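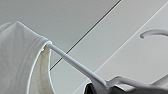
挂在白塑料衣架上的白T恤

2018年11月

早上起来第一件事是把晾着的衣服收了。房间里晾了两天,厚的还有点潮,薄的都干了。这阵子一直阴,阳台上晾跟屋里晾差不多,我就都挂在屋里,晚上开一会儿窗。

本来只打算收衣服,收着收着就开始换季了。夏天的衣服从9月拖到现在,一直混在柜子里,每天早上找长袖都要从短袖里翻。今天没别的安排,索性一次弄完。

先把柜子里挂着的全拿出来放在床上。床一下子就满了,被子只好卷到床头。柜子空了以后用湿布擦了一遍隔板,最里面的角落有一层灰,还有一颗扣子,深蓝色,四个眼。想了半天想不起是哪件上的,先放进针线盒。擦完敞着柜门晾,去烧水泡茶。

白T恤是最麻烦的一类。我买白T恤从来不计划,旧的看着不行了就买新的,旧的又舍不得扔,留着当睡衣,结果睡衣也越来越多。今天定了个办法:挂到窗边看,领口松了的、腋下发黄洗不掉的,一律剪了当抹布;还能穿出门的留下。这样看一件挂一件,看得很慢,但比在床上摊着看准。布料一挂起来,哪里变形很清楚。

有一件是前年在Calloway打折时买的,料子厚,洗了这么多次还是挺的。当时觉得一件T恤卖112块太贵,在店里来回走了两趟才付钱。现在看倒是买得值。同一年买的便宜的那几件,下摆都已经卷边了,今天全进了抹布袋。

衣架也顺便理了。家里的衣架是几批凑起来的,有白色塑料的,有干洗店带回来的铁丝的,还有搬家时前一位租客留下的木头的。铁丝的细,毛衣挂上去肩膀会顶出两个尖,穿的时候要用手按半天,所以这次全部挑出来,捆成一把放在门口,明天拿去楼下干洗店问问收不收。木头的留给大衣和外套。白塑料的挂衬衫和T恤,轻,干得快,就是用久了容易脆,去年冬天断过一个,断在挂钩根上,衬衫掉在地上,早上才发现。

挂T恤我现在都从下摆往里套,不从领口塞。以前图快,衣架直接从领口塞进去,撑得领子一圈一圈像波浪。母亲讲过很多次,我没听,后来自己扔了几件才改过来。今天套的时候又差点顺手从领口塞,习惯这东西真是难改。

中午煮了面,加了一个鸡蛋和前天剩的青菜。吃完坐了一会儿,看着床上那堆东西有点后悔开这个头。但是不收完晚上没地方睡,只能接着弄。

下午收夏天的衣服。短裤、亚麻衬衫、薄裙子,先检查口袋。在一条短裤里找到一张Tundivcombe的车票,是夏天去住的那一趟,票面已经磨得看不清时间了。那次带的衣服太少,天天晚上在旅馆洗手池里洗,早上没干透就穿着出门。房间里只有一个衣架,T恤和毛巾轮流用。回来以后我出门都多带几个衣架,行李重不了多少。车票夹到日记本后面了。

收纳箱用的还是Nendus那种带轮子的,放床底。原来两个箱子就够,今年第二个压了半天盖子扣不上,只好把泳衣和遮阳帽拿出来,另外装进布袋,挂在门后。箱子里各放了一包樟木片,去年的味道已经很淡,用砂纸磨了磨表面,又有味道了。箱盖上贴了纸条,写了里面是什么。去年没写,春天找一件薄外套,把两个箱子都拖出来翻了个底朝天。

冬天的衣服拿出来以后都有一股柜子味,毛衣尤其重。灰色的那件袖口起球,用剃毛器推了一遍,推下来的毛球有一小团。黑色那件胸前有个小洞,大概是虫蛀的,不大,针尖挑着补了几针,线的颜色比毛衣深一点,不凑近看不出来。羽绒服拍了拍,挂在窗口吹风。围巾全部手洗,水换了三遍才不掉色,红的那条单独洗。

洗完又没地方晾了。晾衣杆上是早上刚收空的,一下子又挂满。围巾长,对折搭在杆上,下面垫了旧毛巾接水。屋里湿气重,玻璃上起了一层雾,开了半小时窗,冷得受不了又关上。想过买一台除湿机,在Demuvard的网上店看过,看了几次都没下单,屋子小,买回来也不知道放哪里。

傍晚把留下的衣服挂回柜子。左边放长的,大衣、外套、连衣裙;右边放短的,衬衫和T恤。白的挂在一起,往右颜色慢慢变深,衣架钩子都朝一个方向。这样挂其实过两周就会乱,每年都是这样,不过刚挂好的时候看着舒服。毛衣不挂,叠好放隔板上,厚的在下面。袜子抽屉没有整理,今天不想再动了。

最后数了一下,主要是想知道还要不要买衣架:挂着的一共51件,比我以为的多。塑料衣架刚好用完,木头的还剩一个。决定今年冬天不买外套了,白T恤也不买。秋裤要买,旧的那条松紧带没弹性,穿着往下掉,换过一次带子,又松了。

要捐的装了一大袋,放在门口,跟铁丝衣架挨着。里面有一件格子衬衫,拿出来又放进去,犹豫了好一会儿。那件是第一次上班时穿的,袖子现在短了,估计是洗缩的,留着也不会再穿。最后还是放进去了,把袋口扎上。

抹布剪了一大摞。T恤的布做抹布好用,吸水,擦玻璃不留毛。袖子部分小,剪开用来擦鞋。剪的时候坐在地上,剪完一身线头,裤子上也是,拿胶带粘了半天。

晚饭懒得做,热了昨天的粥,配咸菜和半块豆腐。吃完洗碗,顺便用新抹布把灶台擦了。油烟机上面也该擦,够不着,下次借梯子再说。

洗澡前摸了摸围巾,还在滴水,把垫着的毛巾拧干换了一面。羽绒服收进来了,味道散了一些,还是有一点。明天要是出太阳,再拿到阳台上挂一天。

腰有点酸,床单没来得及换,先睡。明天记得带铁丝衣架下楼,还有买洗衣液,瓶子里只剩一个底了。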